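Bendthorpe open day, 8/20/20

Quick notes before I forget it all. Got there late, parking is down past the feed store and you walk back up. Wear real shoes – the path is gravel the whole way and I had sandals on like a fool.

Tour starts in the old Darlow building. 13 of us in the group. They do the wool sorting first, then the washing tanks, then upstairs to the looms. Very loud up there. Couldnt hear half of it. The big loom came from Estusier and takes 20 minutes to thread if it goes well, most days it doesn't. 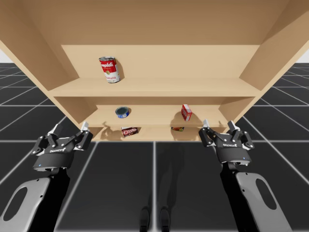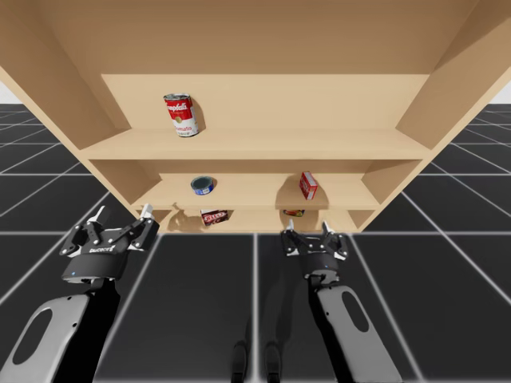
Tomato soup on the shelf, both pictures.

Lunch break was short. Bring your own, the cafe has been shut since July and the only thing near is a gas station.

After lunch the dye room, best part by far. Lã is their own yarn line, seven colors, all mixed on site. The rust one is gorgeous. The green looked a bit muddy to me but it was the one eveyone bought. They make more than 1000 skeins a season, and the shop had hardly any left by the time we got down there. Go to the shop FIRST if you want yarn. Cash or card both fine.

Skipped the spinning demo, had to get back for the dog. People coming out seemed happy with it.

Restrooms clean. Stairs steep, no elevator that I saw. Would go again, probably in the fall when it's cooler – the loom floor was an oven.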